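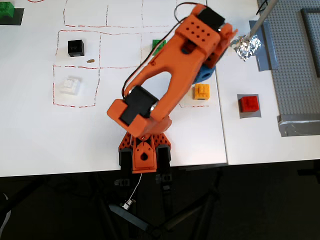

Tenants' and Residents' Forum
Board: Shared Facilities
Topic: Revised booking rules for the Vaden Court meeting room
Replies: 8

Vaden_Court_Office
The management office gives notice that revised rules for booking the ground floor meeting room will come into force in January. The principal changes are as follows. Bookings will be accepted up to 100 days in advance, in place of the present limit of 28. A household may hold no more than two open bookings at any time. Evening sessions must finish by 9.30 pm, and the room must be locked by 9.45 pm. Comments are invited in this thread until the end of the month.

northstair
I welcome the limit of two open bookings. At present the early evening slots are taken up well ahead by the same households, and those of us who work shifts are left with the middle of the afternoon. I would ask the office to confirm whether a weekly class counts as one booking or as several.

Vaden_Court_Office
A weekly class counts as one booking for each date on which it meets. Regular groups may apply separately for a standing arrangement, which is reviewed every term.

flat74
I must object to that reading. The language exchange has met in the room for six years and has never been asked to apply for anything. Under the new wording we would be able to confirm two sessions and would then have to wait. Our members travel from the Ollano estate and need to know their dates in advance. The rule appears to have been written with birthday parties in mind.

tenter_lane
With respect to the previous poster, six years of use does not give a group a claim on the room. The lease states that the facilities are for residents in common. If the exchange draws a good part of its membership from Ollano, it is reasonable that it should apply on the same footing as any outside group.

flat74
The organisers are residents and pay the service charge. The lease permits guests. I have the relevant page in front of me and it places no limit on where guests may live.

ground_floor_rear
My concern is with the finishing time. The meeting room shares a wall with my bedroom. A finish at 9.30 pm is acceptable on paper, but chairs are then stacked, and conversation continues in the corridor for a good while afterwards. I should be grateful if the office would consider 9 pm, with the chairs left out overnight.

northstair
Leaving the chairs out would be difficult for the toddler group, which needs the floor clear by 8.45 am. Felt pads on the chair legs might be a fair compromise. The Hägglund chairs bought for the library room have them and are much quieter.

Vaden_Court_Office
The office has noted the comments on noise. Felt pads will be ordered for all chairs in the meeting room. The finishing time will remain at 9.30 pm for the first term and will then be looked at again. Residents disturbed after 9.45 pm are asked to write to the office with the date and time, so that the booking can be traced.

On standing arrangements, the form will be placed in the entrance hall and on the notices page. Groups that met regularly during the past year will be given first consideration for their existing slot, provided that at least one organiser is a resident. Guests may attend as before.

flat74
I am obliged to the office for the clarification and will submit the form. I remain of the view that the rule itself should mention standing arrangements, as a new resident reading it would have no idea that they exist.

tenter_lane
On that point I agree. I would add that first consideration should not be renewed without end. If another group wants the same evening, the two should take alternate terms.

flat74
Alternate terms would finish most groups. People do not come back after a gap of three months.

Vaden_Court_Office
A reference to standing arrangements will be added to the second paragraph of the rules. The matter of competing applications will be placed on the agenda for the spring residents' meeting. Deposits are unchanged, and keys should continue to be collected from the Grandimov desk in the main lobby before 6 pm.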